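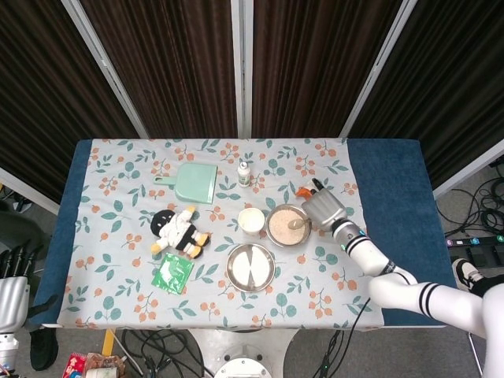 4.2 Holding Sandwiches and Pasta in the Grelari Counter Warmer

Before you start: the drip tray must be in place and the lid closed. Preheating with the lid open will trip the heat cutoff.

1. Turn the dial to PREHEAT and wait for the green light.

2. Set the left well to DRY for toasted sandwiches. Set the right well to MOIST for pasta and sauces.

3. Pour 2 cups of water into the right well only. Do not fill past the line.

4. Lower the pans into the wells. Place sandwiches in one layer, cut side up, on the wire rack.

5. Stir pasta every half hour. Add a spoonful of sauce if the surface looks dull.

Note: Cream sauces separate sooner than tomato sauces. Hold them for no more than 2 hours.

Note: Salads and cold dressings are kept in the Ulline chilled rail. See 4.4.

CAUTION: The warmer does not cook or reheat food. Food must be fully hot when it goes in.

CAUTION: Steam escapes from the rear of the lid. Lift it by the front handle.

6. At closing, turn the dial to OFF, let the wells cool, and drain the right well through the front valve.

If the green light flashes 4 times, the water level is low. Refill and press RESET.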